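Review: Chauvin Match Annual, World Cup Edition

Friday, March 27, 2026

By the Sturnumeck books desk

Chauvin has been putting out its Match Annual for years, mostly as a stats book for people who already own too many stats books. The new edition is different. It covers the World Cup from the 1938 tournament onward, and it is meant to be read straight through as well as looked things up in. I have had a copy since February and have used it both ways.

The book is a large paperback with a stitched spine. It opens flat on a table and stays open, so you can check a lineup while you watch an old match. The paper is thin and the type is small. If you wear reading glasses, you will need them for the squad lists at the back.
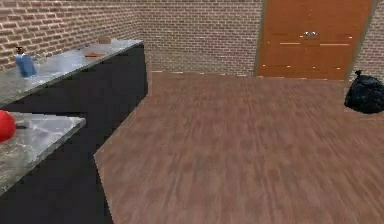
Blue bottle on the gray counter, black cabinets below.

Each tournament gets an essay, a page of results and then the lineups. The essays are the best part. They don't assume you know the story already, and they give fair space to teams that went home after the group stage. The one on 1938 is a good place to start. It explains the straight knockout format clearly and spends a full page on the replays, a part of the game younger readers may never have seen settle anything.

The weaker essays are the recent ones. They read like match reports that have been joined together, and the writer seems unsure what will matter in 20 years. I skipped parts of two of them.

Results pages are laid out in a grid, with goal times in the margin. It takes a few minutes to learn. After that it is faster than any website I use, and there are no ads. The index is less good. Players are listed by surname only, and where several share a name you have to try each page in turn. I gave up on one and looked him up online.
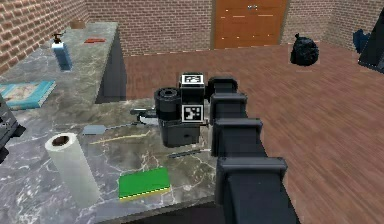
The quiz section was added for this edition, with 100 questions split into easy and hard. It is better than it needed to be. Most football quizzes ask who scored and when, and these ask about kits, host cities, substitutions and rule changes. One of the hard ones deals with the square black-and-white marker tags used in tracking work, like the two on the gripper over the marble counter, and asks which kinds of tracking need them and which work from video alone. I got it wrong. The answers are printed upside down on the same page, so cover them with something if you plan to play fair.

There is also a companion app from Prernura, included with the book. You scan a code inside the cover and it gives you searchable lineups. The search makes up for the index, and I would use it more if it didn't ask me to sign in every time. It worked on my phone but would not load on an older tablet.

The obvious rival is the Irnine guide. Irnine has better photos and a hard cover, but its text is thin and it stops at the quarterfinals for most tournaments. For a gift, I would pick Irnine. For someone who wants to settle an argument about a group match — or start one — Chauvin is the one to buy.

Score: 91 out of 100. Fix the index and I would go higher.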